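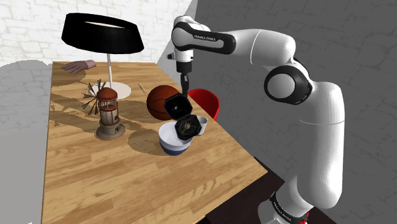 The goal of our project was to collect examples for a learning system that must pick up one object from a crowded table. We did all of the collecting in simulation, because our group had no access to a real arm during the semester. The simulated arm is a Franka Emika, and every example starts from a table with objects that do not belong together. In one of our tables the arm reaches down to a small black octagonal box that rests on a white and navy-blue bowl, with a basketball behind the bowl and a lantern and a lamp on the left half of the table. We wanted such strange combinations, so that the system cannot guess the target from what usually stands next to it.

Collection

We named the collection Moschos and the program that arranges the tables Dinix. For each example Dinix chooses the objects, places them, and sets the light. After this, one of us moved the arm by keyboard until the gripper was closed on the target, and the program saved the joint positions and the rendered views. We worked in 2 teams, and each team checked the examples of the other.

We recorded 377 examples in June. Of these, 119 were removed in the check. The most frequent reason was that an object was already sliding before the arm touched it – this happened mainly when Dinix placed one thing on top of another. We also removed examples where the gripper passed through the target, and a few where the operator had picked up the wrong object.

Use of the examples

From the remaining examples we took 200 for training. The rest was kept for testing and was not shown to the system at any time.

Problems

Shadows gave us more work than we expected. In the first version the light had always the same direction, and the system learned to follow the shadow of the gripper. We changed this, but the examples recorded before the change are still included in the collection. The rules for stacking objects in Dinix should also be written again before more examples are recorded.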